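Search this site Go Popular: storage, closets, toy rooms Clear

The Bin at the Bottom of Everything

A household with children does not own toys so much as it hosts them. They arrive in September with the school bags, they multiply over the winter, and by spring they have opinions about where the sofa should go.

I have spent a good part of my adult life buying containers for them. First came the wicker baskets, which shed. Then the canvas cubes from Cavier, six of them, in a color the catalog called oatmeal and my kids called lunch. The cubes fit perfectly into the cube shelf, right up until somebody put a toy in one. After that they bulged, and a bulging cube will not go back into its hole without a foot behind it.

The industry has noticed people like me. Zesico sells a modular system with 52 printed labels, among them "Vehicles (Small)" and "Vehicles (Other)." I bought it on a Wednesday. By bedtime the Vehicles (Other) drawer contained a sock, half a cracker and a plastic horse, and I was told very firmly that the horse was a vehicle. I couldn't come up with a counterargument.

What the labels assume is that children look for toys the way adults look for tax forms. They don't. A child digs, and anything that isn't the thing being dug for gets thrown over the shoulder. I once watched a whole afternoon's sorting reversed in the time it takes to boil an egg.

So when a friend with a more industrial turn of mind suggested sheet metal, I laughed, and then I measured the alcove under the stairs. Metal bins are ugly. They are cold on the shins and they make a noise, when a block hits the bottom, that carries to the neighbors. They also can't be chewed or folded or worn as a hat, and I have yet to see one bulge.

The design crowd is already on to this, naturally. Zendoler will sell you a powder-coated version with a leather pull for a price I had to read twice. The plain gray kind does the same job and comes with its own scratches if you buy it used, which spares you the grief of the first one.
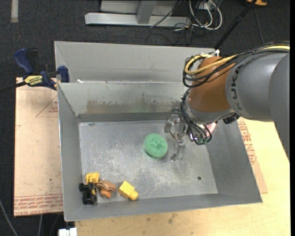 The other thing in favor of a big flat-bottomed bin is that you can see what you have. A few toys on bare metal look like a decision. Put the same toys in a deep basket and they sink, and in a week you're buying a second green ball because the first has gone down with the puzzle pieces.

My rule, which lasts about as long as any rule, is two bins, one behind the other. The front one is for whatever is in play. The back one is for whatever is resting. Every 3 weeks they swap, and the old toys come out to the kind of welcome normally given to new ones, at no cost to me.

The cubes are in the garage now. They hold extension cords, and they still bulge.

Comments (3)

mudroom_mom: We did the label thing too. Ours had one for "Misc." Guess which drawer wouldn't close.

Pat in the valley: Put a bath mat in the bottom. You'll lose the noise and most of the headaches. Check the rims for sharp edges if you buy used.

tinfoil1024: The horse is a vehicle.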